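Packing the Bag: What Bakery Counters Do With Paper

May 2, 2024
By the Breswood counter study

3. How pastries get into bags

I came to this part of the study thinking I already knew how a pastry goes into a bag. I've bought enough of them! But once I started paying attention at the counter (Forkonby was the first shop that let me hang around, Enache the second) I saw that the bag does a lot of the deciding. A flat bakery sleeve wants one thing in it, pushed in from the end. A gift bag with handles is another animal, because it was made to stand up and have things lowered in from above, and a long pastry doesn't care for that very much.

Over the whole study I logged 3099 packed items, and the long ones, meaning braids, twists and anything stretched out, are the ones I kept going back to. At Forkonby 70 percent of them went into a bag that was lying down or leaning when the pastry went in. I'd guessed much lower. My own habit is to stand the bag up and hope, and I've eaten a lot of crumbs out of the bottom of bags as a result. The laid-over bag lets the braid go in along its length, and you can keep hold of it until it's well inside.

Figure 3 goes with this section. The first panel has a braided pastry held in the mouth of a white paper bag, one of those cheerful ones with "Happy Every Day" written up the side and little drawings of cakes and drinks. I'm fond of these bags, I'll admit it. 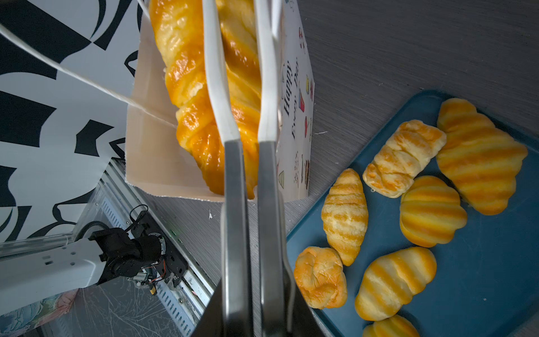 3.1 The tray matters too

What's left on the tray turned out to be half the story. I'd been so busy looking at bags that I skipped the trays for most of August, and I had to go back through my notes and fill in what I could (28 sessions, some of them pretty thin, sorry). The question I was asking was simple enough: when there's a mix of shapes out, which one goes first?

Mostly the long ones do. I think people pick them first because they're the awkward ones, and a bag with nothing in it is easier to work with. Round buns go in later and sit wherever there's room. They do get squashed if you put a heavy braid on top of them, so there's some sense in that order even if it's only habit. Croissants fall somewhere in between, and at Enache they had their own paper, so I left those out of the count.

The second panel of Figure 3 shows a mixed tray of the kind I mean, with glazed pastries on dark teal-blue plastic, a round bun and a longer layered one among them, and a golden pastry peeking out of the bag next to it. 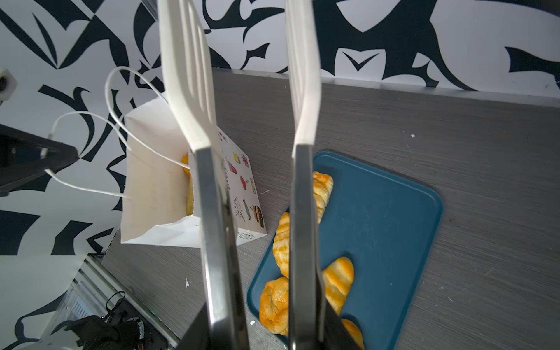
I also tried to keep track of where the tray sat compared with the bag, and I'm less sure of myself on this one. At the Mastum counter, which is tiny, the tray and the bag were nearly touching every time, so there wasn't much to compare. At Forkonby there was a good arm's length between them on busy mornings, and that's where I saw the most glaze end up on the counter. Over 60 of my notes from that shop mention it. I never measured the distance properly, and I wish I had, so please take this as a hunch with a pile of notes behind it.

Handles deserve a word as well. Rope or twisted paper, they flop into the opening whenever the bag is off its base, and I wrote "handle in the way" so often that I ended up giving it its own code (H2 in the log). Folding them back first takes a second or two. The coding for H2 was added late, so the earliest Forkonby sessions don't have it.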